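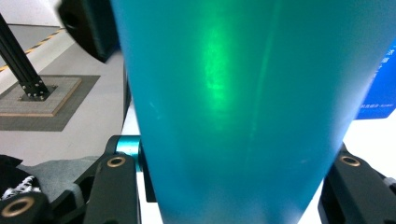

Parveen Rana asks that cups be checked before they go back on the shelf, as she found a chipped one in March.

**Cup and tumbler check, Vulberg kitchen**

- [x] Rims: run a finger around each one. *No chips.*
- [x] Inside: no film or stains. *Two redone with baking soda.*
- [ ] Outside: hairline cracks. *Pale lines on one — scratches or cracks, Nandini to look again.*
- [x] Stacks no more than 3 high. *One stack of 9 split up.*
- [ ] Shelf liner flat. *Curling at the back, needs tape.*

Checked by Kausar Hashmi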